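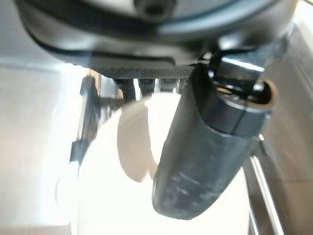

Personalauswahl und Eignungsdiagnostik
Sitzung 5: Strukturiertes Interview und Arbeitsprobe
Mitschrift/Handout, Stand März. Folien von Borghild Hellström, ergänzt um Stichworte aus der Diskussion.

0. Organisatorisches
Übungsblatt 3 bis Freitag, 12 Uhr, ins Postfach. Gruppen bleiben wie gehabt. Wer noch keine hat: bei Yara Salameh melden, nicht bei mir.

1. Wiederholung
Anforderungsanalyse zuerst, dann Verfahren. Wurde im letzten Übungsblatt von vielen umgedreht (erst Fragen gesammelt, dann überlegt, was die Stelle eigentlich verlangt). Gibt Punktabzug.
Drei Gütekriterien: Objektivität, Reliabilität, Validität. Unterschied Kriteriumsvalidität / Inhaltsvalidität bitte nochmal anschauen, kommt dran.

2. Freies Gespräch
Jede Bewerberin bekommt andere Fragen. Urteil fällt oft früh, der Rest des Gesprächs dient der Bestätigung. Bekannte Effekte:
- Halo: ein Merkmal überstrahlt die anderen
- Ähnlichkeit: "der war auch im Ruderverein"
- Kontrast: mittelmäßig wirkt nach schwach plötzlich gut
- Reihenfolge: erste und letzte Person bleiben hängen
Frage aus dem Kurs: Ist das freie Gespräch damit nutzlos? Nein. Zum Kennenlernen, für Fragen der Bewerber, für Realistisches zur Stelle. Nur nicht für die Entscheidung bewerten.

3. Strukturiertes Interview
Gleiche Fragen, gleiche Reihenfolge, Bewertung pro Frage auf verankerter Skala. Zwei Personen bewerten getrennt und reden erst danach.

3.1 Fragetypen
Biografisch: "Schildern Sie eine Situation, in der Sie einem Kunden absagen mussten." Nachfragen nach Situation, eigenem Verhalten, Ergebnis.
Situativ: "Stellen Sie sich vor, zwei Schichten sind unterbesetzt und ..." Gut bei Berufseinsteigern ohne einschlägige Erfahrung.
Fachwissen: nur wenn am ersten Tag gebraucht. Sonst testet man, was in der Einarbeitung sowieso gelernt wird.

3.2 Verankerung
Zu jeder Frage vorher aufschreiben, wie eine schwache, mittlere, starke Antwort klingt. Am besten mit Leuten, die den Job machen. Anker wie "überzeugend" oder "sympatisch" sind keine Anker.

4. Fallbeispiel Werance
Kundendienst, Standort Tangen. 100 Bewerbungen, 9 Stellen. Bisheriges Vorgehen: Teamleiter Teodor Bakke liest alles allein, lädt 30 ein, jeweils freies Gespräch.
Probleme (im Kurs gesammelt):
- kein schriftliches Anforderungsprofil
- Vorauswahl nach Lebenslauf, Kriterien nirgends notiert
- Absagen nicht begründbar, auch intern nicht
- keine Zweitbewertung
Neues Vorgehen: Anforderungsanalyse mit dem Team, kurze Arbeitsprobe für 65 Personen, danach strukturiertes Interview mit Bakke und Ishbel Matheson. Punkte aus beiden Teilen nach vorher festgelegtem Gewicht addieren. Gewichte nachträglich ändern, weil der Favorit nicht oben steht: geht nicht!!

5. Arbeitsprobe
Ausschnitt aus der echten Tätigkeit unter gleichen Bedingungen. Hier: eine schriftliche Beschwerde beantworten, eine Rückfrage am Telefon.
Vorteil: hohe Akzeptanz, Bewerber sehen gleich was auf sie zukommt.
Nachteil: Aufwand, und wer die Tätigkeit nie gemacht hat, ist im Nachteil obwohl lernfähig. Keine echten Kundenvorgänge verwenden (Datenschutz, und unbezahlte Arbeit ist es auch).

6. Für die Übung
Stelle: Disponent/in bei der Spedition Skirinow. Profil auf Blatt 4.
a) Drei Anforderungen auswählen, Auswahl begründen
b) Je eine biografische und eine situative Frage
c) Anker für schwach / mittel / stark
d) In Zweiergruppen durchspielen, dritte Person bewertet mit. Wo weichen die Werte ab, und lag das an der Antwort oder am Anker?

Nächstes Mal: Referenzen und Probezeit, Gast Jonatan Ljungberg von Avach. Bitte vorher Kapitel 7 lesen, wenigstens die Tabelen.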